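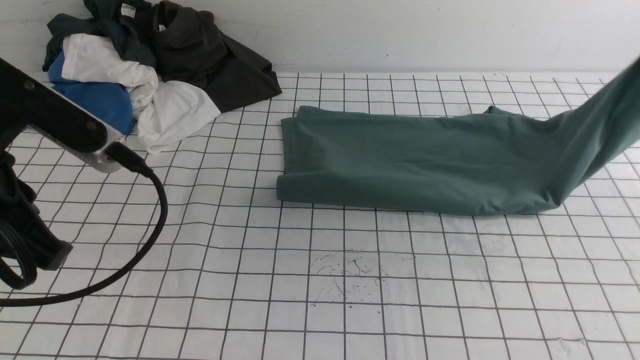 By Wenjie Yan

DRARNEMITZ, 2nd September — The town's clothing exchange will stay open through the winter, after the council agreed to let it use the old ticket hall on Flimen Road without rent until the end of January.

The exchange lost its first room in spring, when the building was sold. For some months the clothes were kept in private garages, and families who needed school shirts or coats had to call first and ask for a time. Many did not call.

Rongrong Su, who runs the exchange, said the hall is bigger than the old room and much closer to the bus stop. It has good light, but the heating works only on one side, and the roof over the back door needs repair before the rain comes.
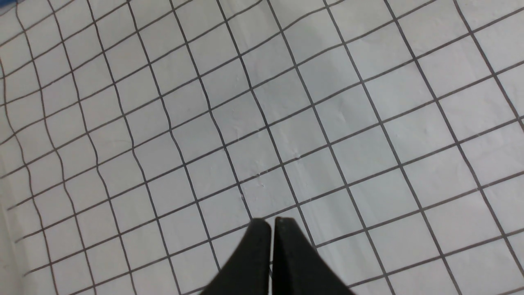

The rules are the same as before. A person brings clean clothes, receives one point for each piece, and can spend the points on anything on the rails. Children under 4 get their clothes free. Families who have nothing to bring can ask for a starting card, and no papers are needed for it.

Last winter 620 pieces changed hands, and 335 of them were children's clothes. T-shirts and light jackets are always too many. Winter boots are always too few, mostly in the small sizes, and Su asks residents to look for them at home now, before the first cold week.

Clothes should be washed and folded when they arrive. Bags that are left outside the door at night will not be accepted, as several were spoiled by rain last year.
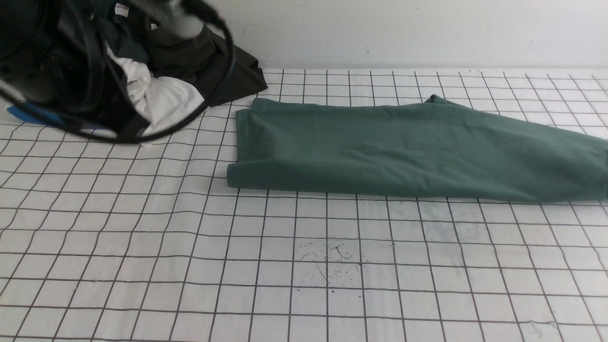
The council will also pay up to 400 for new rails and hooks. A second request, for a washing machine, was refused. Council member Xuelian Ding said the water pipes in the hall are too old for it, and that the question can be opened again when the pipes are changed. She did not give a date for this work.

Not all people in the street are happy with the decision. Some shop owners wanted the hall for a weekend market and say that parking is already difficult — they will meet the council again later this month. 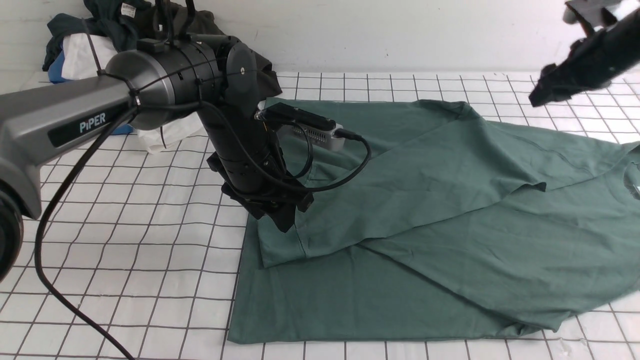 Hongmei Xu said she would accept the parking trouble if the exchange also opened in the evening, as parents who work in Ung come home after six and in the old room they always found the door closed. Su answered that one late opening each week is possible, and the hours will be put on the door of the hall and at the Daver library.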